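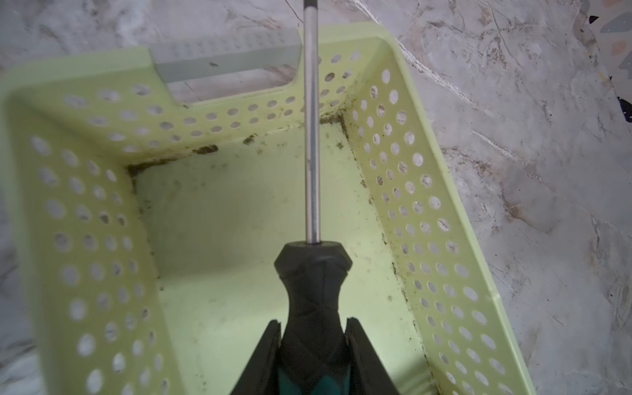
Kastik go back to the tapes

Ulises Herrera kept the reels in a cupboard under his stairs. When the drone duo Kastik stopped playing he labelled what he had, shut the door on it and went to work in a print shop. The recordings come out on 2/1/25 as Medina, a double LP on the small Draden label.

Kastik were only ever Herrera and Bautista Villalba. They made their music with a harmonium, a bowed zither and 2 tape machines that ran at slightly different speeds. Most of the pieces are long. The longest, "Luvach", takes up the whole of side three and barely changes chord.
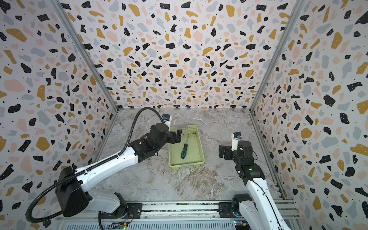
Colour and pattern: a terrazzo print on three sides.

Villalba did the transfers himself last July. Several reels had to be played in short stretches, and one was beyond saving. "I left the hum in," he says. "We played with that hum. If you take it out, the harmonium sounds lost."

The set has 10 tracks, six of them never heard outside the rehearsal room. The other four came out on a cassette that now changes hands for silly money. 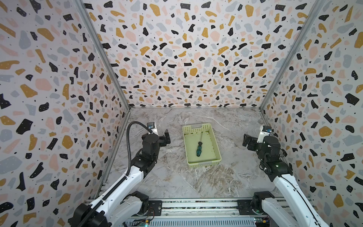 Will the duo play live again?

Herrera says they have talked about a single concert, but nothing is booked and the zither needs repair first.

The sleeve notes are short, and that suits the record. Herrera lists which instrument was used where and says very little about what any of it means. Villalba adds a paragraph on the rooms they recorded in - a chapel, a garage and his aunt's kitchen, where

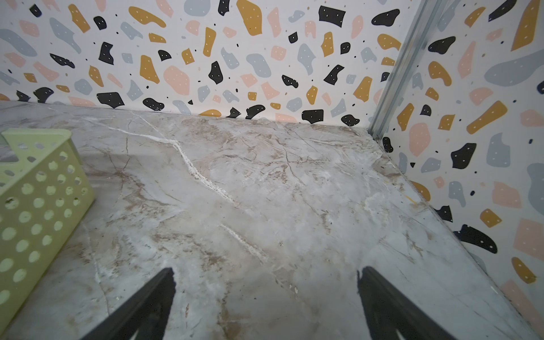 the fridge had to be unplugged before every take. You can hear the difference between the three. The chapel pieces are slow to fade, while the kitchen ones stop dead.

Side four is the weakest, with two sketches that could have stayed on the reel. The rest holds up well, and "Luvach" is worth the price by itself. Draden have pressed 20 copies on clear vinyl for the label's subscribers and the rest on black.

Comments

tapehead_m
Still have the cassette. Side B was always too quiet, so I hope they've fixed that.

Rowena
Is there a download with the LP?

oldreel
Yes, there's a code inside the sleeve. I disagree about side four, the second sketch is lovely.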